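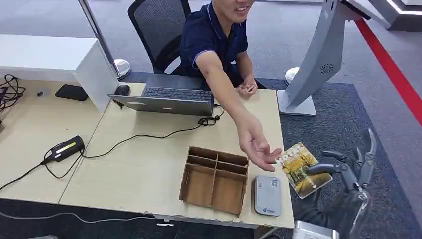

Skumora Flurine Table Flag Set

For delegations, summits, bilateral lunches and any other occasion on which two governments must sit at one table and be seen to enjoy it.

The Flurine is our standard conference flag: a small, well-behaved flag on a small, well-behaved pole. It goes in front of a minister. It does not droop, spin round to show its back to the press, or fall into the water glass during the opening remarks. If you have ever organized a signing ceremony, you will know how much of the market that rules out.

What you get

Each Flurine set has 10 poles, 10 weighted bases and one carrying case with a numbered slot for each pole. Flags are ordered separately, for reasons anyone who has followed a recognition dispute will understand. We print 1000 designs from stock, counting national flags, regional flags, the flags of international bodies, and a fair number of former flags that customers still ask for in a lowered voice.

Flags are printed on both sides so the emblem reads correctly from either direction. Text on a flag stays the right way round. We mention it since we used to sell the other kind, and we still have the letters.

The base

The Meesuk base is round and weighs more than it looks. Felt underneath, brushed steel or black on top. It has a slot at the front for a country name card, with a lip deep enough that the card can't be flicked out by a passing sleeve. Name cards are sold blank. Please do not ask us what to call anyone. We sold a printed set once, and it was an instructive month.

The base also takes our older poles, so if your protocol office has a cupboard full of them you only need to replace the bottoms.

The pole

All poles in a set are cut to the same height and checked against each other before packing. Buyers new to the field find this fussy. Buyers who have seen an ambassador crouch down to compare finials across a table don't. Spare poles are matched to your set by batch number, which is stamped on the underside of the cap. Quote it when you order.

Finials: ball, spear or plain. Choose one style for the whole table. The order form will not let you mix them, and the office has been told to be firm on the phone.

Double-flag adapter

The Nirkach adapter turns one base into two, with the poles crossed or parallel. Crossed suggests friendship. Parallel suggests a trade agreement with some chapters still open. Both poles sit at equal height in either position, and the adapter locks with a quarter turn — no tools, no small screws to lose under the interpreter's chair.

Which flag goes on the left is a question for your chief of protocol. If you are the chief of protocol, our sympathies, and there is a placement chart on the inside of the case lid covering alphabetical order in English and French.

Care

Iron flags on low, from either side. Wipe bases with a dry cloth. Store poles in the case and not in the umbrella stand, where a surprising share of the returned ones seem to have lived. After a change of government, check the flag before the next visit. Some of them alter a star or a shade of blue and don't make a fuss about it.

Ordering

Item 108: Flurine set, ball finial
Item 130: Flurine set, spear finial
Plain finial sets, Meesuk bases, Nirkach adapters and single flags are listed under Parts.

Stock orders placed by noon leave the same day. Custom flags take longer and need written approval of the artwork from the embassy or ministry concerned, however sure you are about the eagle.

Summit hire is available for sets only, without flags. Cases are counted out and counted back in. Ask for Faustine Delaunay in the hire office, Monday mornings excepted, when she is counting them back in.

Returns accepted on unused items in the original case. Flags of countries no longer on speaking terms with yours are not considered faulty.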